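Gondal to End Evening Water Shutoffs After Main Repair

Households in the upper part of Gondal will have running water through the night again starting Tuesday, the town's water office said, after crews finished replacing a worn section of the main that feeds the hill streets.

The evening shutoffs began in February. Water has been cut at 9 p.m. and turned back on at 5 a.m. in every street above the Plutivine road, an area with 3,166 residents. The lower town, which draws from a separate line, kept its normal service the whole time.

The water office said the shutoffs were needed to let the Remis reservoir refill overnight. The old main was losing water faster than the pumps could replace it, and by late winter the level in the reservoir had dropped too low to keep up pressure at the top of the hill. Cutting service at night was chosen over daytime limits so that schools, shops and the clinic could stay open.

Crews dug up 400 yards of pipe between the pumping station and the Plutivine road. The work took longer than planned. The street was opened in stages to keep a lane clear for the bus, and one stretch ran under a retaining wall that had to be braced before digging could start. A new shutoff valve was put in at the foot of the hill, which will let the office close off the upper streets in two parts in the future instead of all at once.

Residents adjusted to the schedule in the usual ways. Many filled pots, buckets and mixing bowls before 9 p.m. and left them on the kitchen table or counter until morning. Laundry was moved to the weekend. The bakery on the square changed its first shift to start after the water came back, and bread went on sale an hour later than normal for most of the spring.

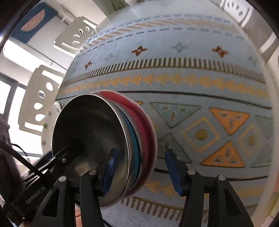
One resident of the upper streets said the lack of water at night was easier to live with than the lack of notice. The first shutoff was announced the same afternoon it started, she said, and families with small children had no time to put anything aside. She said she wanted the office to promise at least two days' warning if it ever has to do the same again.

The office said it could not make that promise for emergency work, but that planned shutoffs will be posted at the town hall and at bus stops 2 days ahead. It is also putting together a phone list for homes where someone depends on medical equipment or has trouble carrying water. Residents can sign up at the front desk during business hours.

People in the upper streets are being told to expect cloudy water for the first few hours after the change. The office advises running the cold tap in the kitchen until the water is clear before drinking it or cooking with it, and waiting to use washing machines until then. Small screens on faucets may pick up grit and should be unscrewed and rinsed. Anyone whose water is still cloudy by the following evening is asked to call.

Water bills will be adjusted. The office said 2,722 accounts were on the night schedule, including shops and public buildings, and each will get a credit on the fixed part of the bill for the months the shutoffs were in place. No form is needed. Tenants whose water is included in the rent will have to take the matter up with their landlords, as the credit goes to the account holder.

The road surface over the trench has been patched but not finished. Final paving is set for later in the summer, once the ground has settled, and the bus will be sent by way of the Gristitier road while that is done. Parking on the uphill side will not be allowed during paving. Drivers are asked to keep to the posted speed over the patched sections, where the edges are still uneven.

More pipe of the same age remains in the ground on the Gristitier side of town. The office said it has found no serious leaks there and has no plans for night shutoffs, though it will check the line again before winter. The cost of replacing it is expected to come up when the town takes up next year's budget.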